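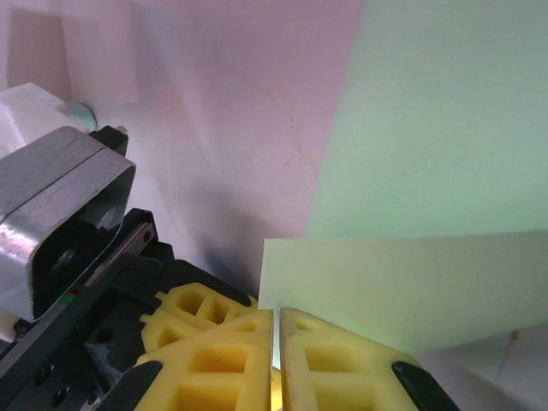

Home | News | Projects | Forum | About

Vekel 2 is out, and the grasp planner has finally been rewritten

September 24, 2022

Makis Dimitriou pushed the new release of Vekel last night, and I've been up far too late playing with it. If you've not come across it, Vekel is the open planning and control package that a fair few of us use for small arms with soft fingers, and it has been stuck on the same grasp planner for as long as I've been writing these notes.

The old planner treated a finger as a stiff block. Fine for metal jaws, hopeless for anything with a bit of give in it (I moaned about this at length in February, sorry to everyone who sat through that one). The new one lets you describe a finger as a lattice that bends, and it works out how far the pads will fold before it picks an approach. You write the finger down once in a settings file and then leave it alone, or that's the idea — mine took four goes.

I ran the same set of 996 recorded grasps through both versions on my desktop. The new planner found a usable approach for 927 of them. I never kept a proper score for the old one, which was silly of me, but I know I used to give up on thin sheets and cards altogether, and plenty of those now come back with a sensible answer. Whether every one would work on a real arm is another matter and I'll be trying a batch of them over the next few weeks.

Speed is good too! A plan that used to give me time to fill the kettle now comes back in 17 milliseconds, and the control loop sits at a steady 100 hertz while it's thinking. Lorcan Fahy, who looks after the perception side, has moved the wrist camera code into its own process so a slow picture no longer holds up the fingers. He tells me the calibration tool is next on his list and that he'd like bug reports with logs attached, please, and fewer with just "it's broken".

A couple of warnings. Old Visport settings files won't load until you've run the converter, and the converter drops your comments without asking — keep a copy. The Ogundipe driver is still marked as a test version and it crashed on me twice when I unplugged the arm mid-plan.

Downloads and release notes are on the Dradov server in the usual place. I've put my finger file there as well if you want something to start from.

Print this page | E-mail this to a friend

We use cookies to remember your settings. By carrying on you agree to this. OK | Find out more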